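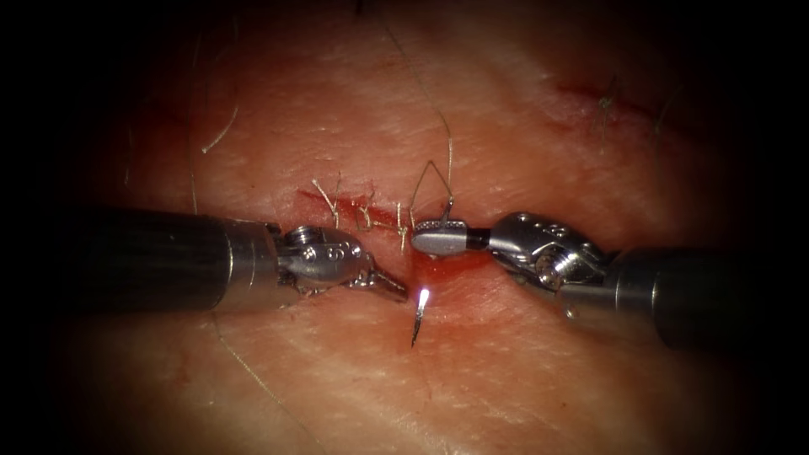
4. What changed at the table and at the console

When the Seidel suturing mode was switched on at Hesmont, most of the people we interviewed expected the surgeon's job to change first and everyone else's to follow later, if at all. Our field notes tell a more tangled story. The mode takes over one stretch of wound closure, namely driving the needle, passing it from one instrument to the other and drawing the thread through, and it hands control back at the knot or whenever the surgeon presses the pedal. That stretch is short, but a good many small habits in the room had grown up around it over the years, and it was these habits that staff wanted to talk to us about, often at great length and with a coffee in hand.

The interviews were carried out with 35 members of the operating room staff, and the system log for the same period holds 2,347 stitches placed with the mode active. We read the two side by side. A surgeon might tell us that she "hardly ever" stepped in, and the log would show her foot going to the pedal at nearly the same place in each closure, just as the needle was standing in the tissue and one instrument had to let the other take over. Figure 4 gives the console view at a comparable point: three stitches lie across the wound, the curved needle is upright between the two instruments, and the thread is still slack and looped above the right-hand jaw. Several surgeons, shown this view during the interview, put a finger on the gap between the jaws before we had finished asking our question.

We came to think of these pedal presses as a kind of checking, and we would be sorry to see them written off as mistrust. One senior surgeon compared it to resting a hand on the back of a child's bicycle seat – you may not be holding on, but you want to be there. The younger surgeons had a different worry. Closure had been the part of the operation they were given first, and with the mode active there was less of it to give. Hesmont answered this by keeping some closures fully manual for trainees, an arrangement that was welcomed warmly and then, on busy afternoons, quietly forgotten.

For the scrub nurses the change was mostly one of timing. Under manual suturing they followed the surgeon's pace by ear as much as by eye, from a remark, a pause or a request for more light. The mode works without talking, and nurses said they had lost the cues that told them when to have the next length of thread ready. By the second month many had moved the side monitor so that they could follow the loose thread on the screen for themselves. The vendor's training course, run by Galano, did not cover this at all, and the nurses taught it to one another between cases.

Circulating staff were the least affected during the closure itself and the most affected after it. The log must be reviewed and signed for each case, and this work landed on whoever was nearest the terminal. In December it was made a named duty on the rota. Staff we spoke with after that were noticeably easier about the system as a whole, though a few still felt that the time they spent on the log ought to have been counted from the start.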